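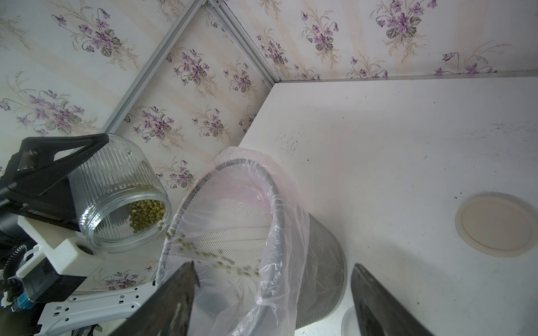

4.2 What households mean by "used up"

Figure 3. Mung beans leaving a ribbed glass jar for a mesh wastebasket.

The survey asked respondents to record every dry good that left the kitchen without being eaten. We received 1,726 usable entries from Lornberg and Gavon, along with a smaller pile of unusable ones, among them a recipe for lentil soup and a complaint about the parking in Gavon. Entries were coded by product, by stated reason and by where the food ended up (Fig. 3 shows the most common route for pulses).

Stated reasons need careful handling. "Expired" was the favorite in both towns, yet many of the goods so described had been moved into jars long before and carried no date at all. When interviewers asked how the date was known, respondents tended to point to the jar. Szewczyk's earlier study of rural pantries met the same problem and solved it by dropping the question. We kept it, partly out of stubbornness, and recoded these answers as "judged old."

Judged-old goods have a season. Disposal peaks in February, when shelves are cleared of whatever was bought in the hopeful weeks after New Year's. Beans, barley and bran do badly in this period. Sugar is almost never thrown out by anyone, and in Lornberg 2 households reported keeping bags that had set hard enough to need a hammer — which they also kept in the pantry.

The two coders disagreed most often over gifts. A bag of chickpeas handed to a sister-in-law may be generosity or it may be disposal with a longer drive. Following Jasińska's scheme, we counted a gift as waste only if the giver said the recipient had not asked for it. This moved 7 entries into the waste category and, to judge from the follow-up calls, caused some ill feeling in one family.

Marianna Jasińska has since suggested a separate code for food returned to the giver. The Honton pilot will include it. Storage containers are treated in Section 4.3, where we take up the question of whether households that can see their beans eat more of them.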